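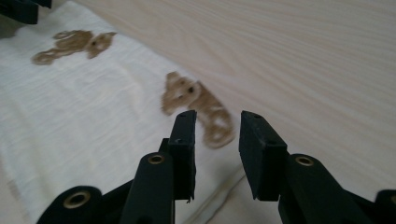 Slide 1. Okay, hi everybody, thanks for sticking around on a Friday. I'm going to talk about pads first and cameras second, so if you came for the cameras, hang in there!

Slide 2. Two grippers, the Druvex and the Temden. Same arm, same controller, same 28 objects. Say the total here: 1447 grasps. (Pause, people like to write that one down.)

Slide 3. Flat pads. I love them on boxes and I really don't love them on small things with loops and curves, like those bear shapes. You come in a little tilted and one pad gets there before the other. The Temden was kinder about this, mostly because its fingers give a bit.

Slide 4. Wrist camera. We tried 2 exposure settings and I should have started with the short one – blur near the fingers is what hurt us most. Mention the cloth too, it bunches up if you press down hard!

Slide 5. Wear. Pads get scuffed, edges fray. Mallton swaps theirs at 4000 cycles, we just go by eye. Ask the room what they do.

Skip slide 6 if it's past 3:30. Then questions.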